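Fabric-covered frame

A fabric-covered frame is a light structure made by stretching or draping a sheet of cloth or plastic over a set of tubes or poles. The type is used for small shelters, garden covers, display stands, photographic tents and children's play tents. It is valued mainly for low weight and for the small space it takes up when packed.

Construction

Most frames are built from straight tubes of steel, aluminum, fiberglass or plastic, joined by sockets, clamps or elastic cord. White tubing is common where the cover is also white, as colored poles tend to show through thin cloth. The cover is held to the frame by sleeves, ties, straps or hook-and-loop tabs. Clamps and bands around a pole stop it from sliding out of position — they also make it possible to change the height or slope of one side without taking down the rest.
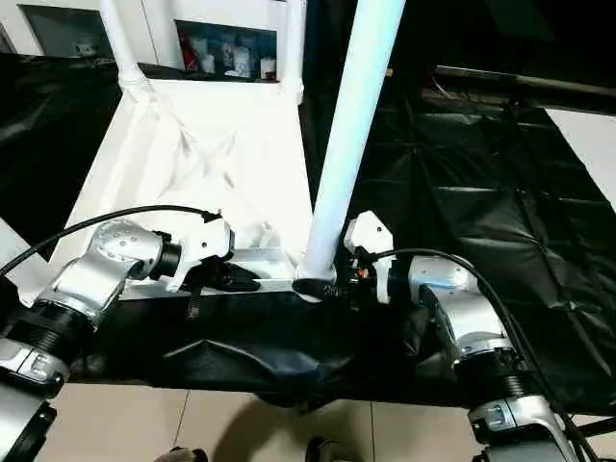 Wrinkling is usual in a new cover, which keeps the creases of its packaging. On a sloped face the creases often run outward from a point of tension. Polyester covers may be steamed at low heat, while plastic sheeting is normally left under tension until it relaxes. Overtightening the straps can bend thin tubes and tear the hem.

Assembly

Poles are generally fitted first and the cover second, though in some designs the two are attached from the start and open together. Small models can be put up by one person. Larger ones are easier with two, one holding the pole steady at its base while the other secures the lower edge.

The Turever pattern, described by Oratile Mkhize in a handbook on light shelters, uses 2 uprights and a leaning front pole. The later Mumel pattern replaces the front pole with a curved rod and packs into a bag 40 inches long.

See also: Canopy, Tent pole, Guy line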